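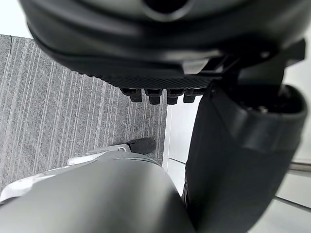 Kitchen tips: getting your money's worth from a robot on hire

Quite a few of you have asked about the Drarkden kitchen service, where a robot comes to you for 18 days and helps with the washing-up. I had one on trial in September and filled half a notebook, so do put the kettle on before you start.

Clear the worktop first. I mean properly clear, with the toaster and the biscuit tin moved somewhere else altogether. The arm needs elbow room, just as you would yourself, and it comes in over the counter at quite a slant.

Begin with one plate and a rack laid across the sink. I tried the bottom of the bowl to start with and wished I hadn't – a rack brings everything up to a sensible height, and a plate in a strong colour is easier to keep an eye on.

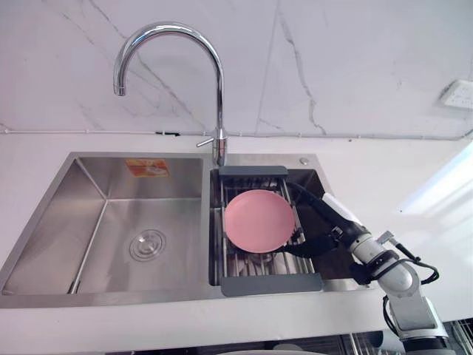 Plain, sturdy crockery is best for the first week, and please keep your grandmother's china in the cupboard until you know how the machine behaves. Mine had 16 plates to practise on, all from the charity shop, and I lost two of them.

Ask which hand you'll be getting. Drarkden offers a simple gripper or, for £9 a day more, a hand with proper fingers. I liked the fingers very much for cups, though for flat things I couldn't see that they earned the extra.
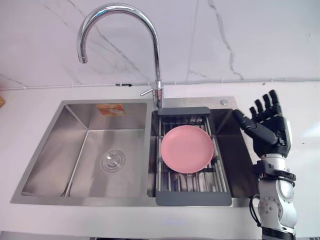
Pink plate on the rack, fingered hand at the ready.

Now, the dishwasher. Pull the rack well out before you begin and leave plenty of space between things. Cups are fiddly and may need setting straight by hand afterwards, so I'd save them for a day when you aren't in a hurry. Tuck any cables to one side too, and wear flat shoes! 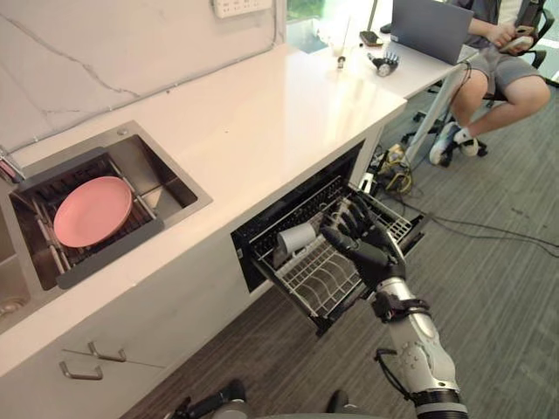 Wanyama writes that the hire was lovely but 18 days was far too long for a small flat, and would Drarkden please consider a weekend rate.

I'd second that, very gladly. Their booking page still shows only the one length of hire, with delivery on top.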